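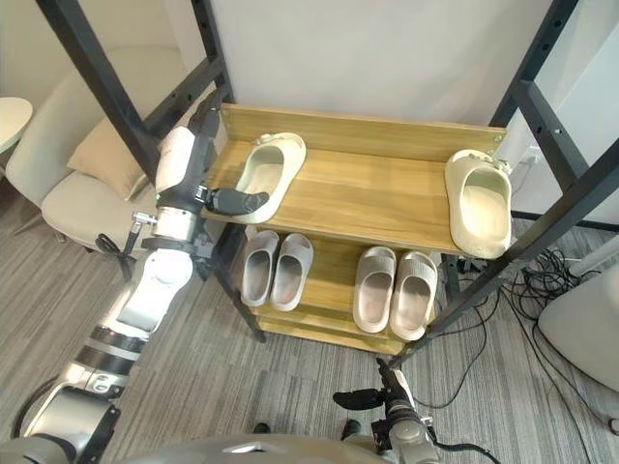
Section 4. Setting up the cookie notice

Written by Rasha Chidiac for shops on the Rustside theme. Last checked Aug 2, 2026.

Atine puts a cookie notice on your site and keeps a record of what each visitor chose. The sales page says it will make your site "fully compliant in minutes". Treat that with care. It can show a notice and hold back scripts you have told it about. Whether you have told it about the right ones is your problem, and no plug-in can read the law for you.

Before you start

You will need an admin login, a list of every outside service your shop uses, and a browser with nothing saved in it. If you don't have the list, make it now. The Mirkville shop skipped this and had to do the whole set-up twice in July.

Caution: Do not work on the live site during opening hours for orders. A wrongly blocked script can stop the basket from loading, and the only sign of it may be that orders go quiet.

Installing and scanning

1. In the Rustside admin area, open Add-ons and choose Atine. Press Install, then Activate. The notice does not appear to visitors yet.

2. Open Atine, then Scan. Leave the depth at the default for the first run and press Start.

3. When the scan ends, save the report to your own computer. Atine overwrites the old report each time and there is no history.

4. Compare the report with your list. Expect gaps. The scanner visits pages as a stranger would, so it never logs in, never reaches the payment page and never opens the chat box. Anything set in those places will be missing.

5. Add each missing item by hand under Services, Add new. Copy the cookie name exactly, including any underscore at the front.

Note: The scan stops at 1193 pages on the standard plan. It still reports "Complete" with a green tick. The Oberholzer shop has 3303 pages, so well over half of it was never looked at. If your shop is larger than the limit, put the addresses that matter in the Priority box before you scan, with the basket and the contact form at the top.

Sorting the services

6. Under Services, go down the list and check the group Atine has given each one. The groups are Needed, Preferences, Statistics and Marketing.

7. Move anything doubtful out of Needed. Atine is generous with this group. It put a video player and a visitor counter there on our test shop, and neither is needed to sell anybody anything. The basket, the login and the record of the visitor's own choice belong there. For most other things, ask what would break for the visitor if it were gone.

8. Write a plain line for each service in the Description field. The supplied text is along the lines of "helps us improve your experience", which tells the reader nothing. Say what is stored, who gets it and how long it stays.

Note: The supplied lifetimes are often wrong. Check them in your browser's storage panel and type in what you find there.

The wording and the buttons

9. Open Appearance, then Text. Replace the opening message. Two short sentences will do.

10. Turn on Show Reject on first screen. It is off by default. Atine's help page calls the default layout "optimised for acceptance", and you can draw your own conclusions about that.

11. Set both buttons to the same size and colour. The Contrast slider changes only Accept, so set it back to the middle.

12. Turn off Treat scrolling as consent. Scrolling is how people read a page. Leave this setting off even if your marketing agency asks for it.

13. Add the Change my choice link to the footer. In Rustside this goes under Footer, Small print. Check it on a phone, where the chat button tends to sit on top of it.

Testing

14. Go to General and switch Atine to Test mode. Open the shop in your clean browser.

15. Before touching the notice, open the storage panel. Only items from the Needed group should be there. If you see anything else, a script is loading outside Atine's control, most likely pasted straight into the theme header. Error 193 in the Atine log usually points to the same fault.

16. Press Reject and go through a whole order, up to but not including payment. Look at the storage panel again on the basket page.

17. Clear the browser, press Accept, and check that the services you expect now load.

18. Press Change my choice, switch everything off and reload the page. Atine stops the scripts but leaves the old cookies where they are unless Remove on withdrawal is ticked. Tick it.

Caution: The score out of 100 on the dashboard measures how many of Atine's own fields are filled in. We reached full marks on a test shop that was loading an advert script before the notice had even appeared. Do not send the score to anyone as proof of anything.

Going live

19. Switch from Test to Live and empty the Rustside page store. Skip this and some visitors will keep getting pages without the notice.

20. Repeat steps 15 and 16 on the live site.

21. Scan again whenever you add a service or change theme. The Automatic rescan option exists, but it adds new finds to the groups on its own guess – quite often Needed – and sends no message when it does. We leave it off.

For the consent record and how to export it, see Section 5.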